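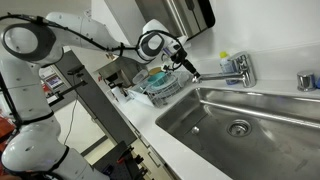

Kitchen mixer tap: spout stiff to swing, and it weeps at the base

Posted in Kitchens and Plumbing

I have a single-lever chrome mixer with a horizontal spout, set behind a stainless steel sink. The body is a Callura and was fitted 11 years ago. Since October the spout has needed both hands to turn, and a small amount of water collects around the foot of it after use. The lever is fine and the spout does not drip when closed. Is this the cartridge or something else? I would like to avoid replacing the whole tap.

tapwasher_dan

6 replies, 2 shown as helpful

marlpit

If the tap shuts off cleanly the cartridge is probably sound. On most mixers of this layout the spout turns on a pair of O-rings, and those are the usual cause of both faults. Procedure:

Close the isolating valves under the sink, then open the lever to release the pressure. Put the plug in. Prise off the lever cap, undo the grub screw and lift the lever away. Unscrew the shroud and the retaining nut. The spout should then pull upwards with a slight twist.

Cut the old rings off with something blunt - a wooden cocktail stick will do - and clean the grooves with white vinegar if there is scale. Measure the section of the old rings before ordering. Fit the new ones with silicone grease. Do not use petroleum jelly, as it swells some rubbers.

Ovance sell a mixed box, but check that your size is in it.

greywater

Just get a new tap. Mine went the same way and I was sick of it.

Lerkora_user

Agree with the first reply. One addition: check the underside of the worktop with a dry tissue before you start. If the tissue comes away wet, the base gasket or a flexible tail may be leaking as well, and new O-rings will not cure that. Tighten the tails by hand plus a quarter turn with a spanner.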